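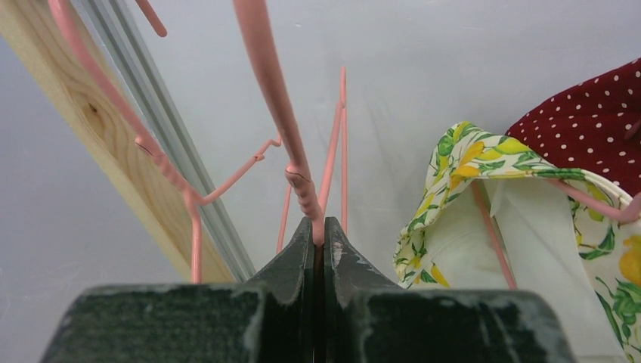

Wardrobe and Laundry Room Assistant (Part Time)

Privholm Residence, Unthorpe
Reports to: Marwa Morsy, Head of Household Services
Posted: November 2018
Reference number: 397

About the position

Privholm Residence invites applications for the position of Wardrobe and Laundry Room Assistant. The successful candidate will be responsible for the hanging, sorting, and return of residents' clothing, and for the good order of the hangers, rails, and shelves on which that work depends. The position is part time, at 2 shifts per week, with additional hours available in July, when seasonal clothing is exchanged.

Privholm is a residential home for older adults. Residents bring their own clothes and expect to find them in their own closets, in wearable condition, within the time stated in the residents' handbook. The laundry itself is washed and dried by a separate team under So-ying Tang. The Assistant receives garments once they are dry.

Duties

Collect dried garments from the finishing table and check each name label against the residents' list.

Place shirts, blouses, cardigans, and dresses on hangers of the correct type. Plastic hangers are used for everyday clothing. Coats and suits are placed on the broad-shouldered hangers kept in the coat closet.

Hang trousers by the hem or folded over the bar, according to the resident's stated preference.

Keep empty hangers separated and facing the same direction, so that they can be taken one at a time without tangling. Hangers with bent arms or rough edges that may snag knitwear are to be withdrawn from use.

Return clothing to residents' rooms. Assistants knock, give their name, and wait for an answer before entering. Closets are opened only with the resident's permission.

Report missing buttons, open seams, and stains to Rozália Zelenák in the sewing room. The garment is to be sent with a completed repair slip and should not be hung with finished items.

Wipe down rails and shelves at the end of each shift and return unused hangers to storage.

Record unlabeled clothing in the found items book. Unlabeled clothing is held for 11 weeks, during which time residents and families may ask to see it.

Requirements

Applicants must be at least 18 years of age and legally authorized to work in the United States.

Applicants must be able to stand for most of a shift, reach a closet rail at standard height, and push a loaded garment cart on level floors. Applicants who require an adjustment in order to carry out these duties are encouraged to say so in their application. A lowered rail and a seated sorting station can be provided.

Clear spoken English is required. Knowledge of a second language is welcome but will not be scored.

Previous work in a laundry, dry cleaner, hotel, clothing store, or theater wardrobe is an advantage. It is not a condition of appointment. Training in fabric care labels and in the Privholm labeling system is given during the first two weeks and is paid at the full hourly rate.

All offers are subject to a background check and two satisfactory references.

Pay and conditions

The hourly rate is set according to the residence's published pay scale, a copy of which will be sent with the application form. Shifts run from 8:00 a.m. to 1:30 p.m. and include a paid break. Work aprons are supplied and laundered by the residence. Closed, flat shoes with a non-slip sole are required, and employees who complete the probationary period may claim the cost of one pair per year.

A meal is available in the staff dining room at no charge on working days. Parking is available behind the Lui Building by permit.

How to apply

Application forms may be collected from the front desk or requested by mail from the Personnel Office, Privholm Residence, Unthorpe. Completed forms should be addressed to Yulan Fang, Personnel Officer, and must quote the reference number given above. Please include a cover letter of no more than 400 words describing any experience of caring for clothing, whether paid or at home.

Shortlisted candidates will be invited to an interview and a short practical exercise. The exercise consists of sorting a mixed load of dry clothing, choosing suitable hangers, and completing one repair slip. No preparation is necessary. Candidates will be shown the wardrobe room before the exercise begins and may ask questions throughout.

Questions about the duties should be directed to Marwa Morsy. Questions about access to the building, or about adjustments to the interview, should be directed to Roel Vandenberghe at the front desk.

Privholm Residence is an equal opportunity employer. Applications received without a reference number may be delayed.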